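5 June 2022

Small rice cooker on the white table, the one Kazue brought in for the Bimside kitchen list. Notes mainly for Vy, who takes over the bench in my second week off.

## The cooker

White body, glass lid with a white plastic knob, stainless inner pot, two side handles. The lid is a plain lift-off type with no hinge and no catch. It is listed under Fillora 3,074 in the parts book. Rok wants the old number kept as well, so I wrote both on the card.

I prefer to leave the cord running off the back of the table toward the wall. When it came round the front in February I kept dragging it with my sleeve.

Lid on and lid off, plus one close in:

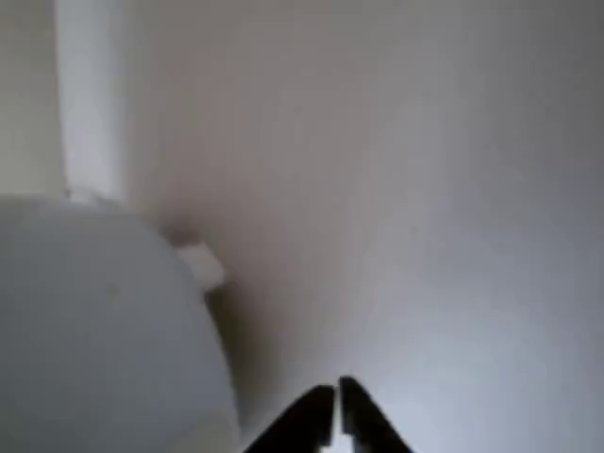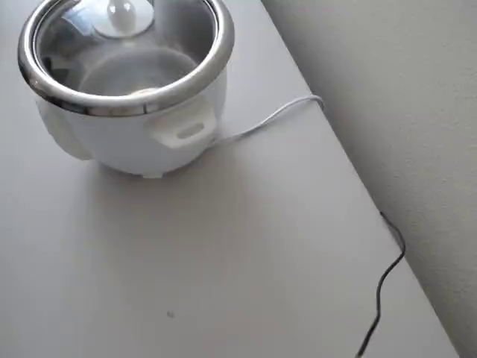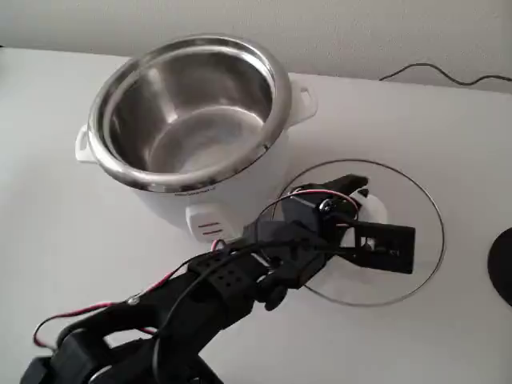 ## Lid and pot

- Lid goes flat on the table, right of the cooker, knob up. Standing it against the wall is how we chipped the Nishimura one.
- Check the pot is seated before the lid goes back. If it rocks, lift it out and turn it a little.
- Wipe under the rim. Starch collects there and Ottilie has complained twice.
- Leave the pot empty between sessions.

## Still to do

Measure the knob. Selina has a bag of 50 spares from Skedumthorpe and thinks they are the same thread, but I tried 2 and both felt tight. I didn't force them. Allow 20 minutes for cooling before anyone handles the pot with bare hands. Ask Kazue if she still has the measuring cup.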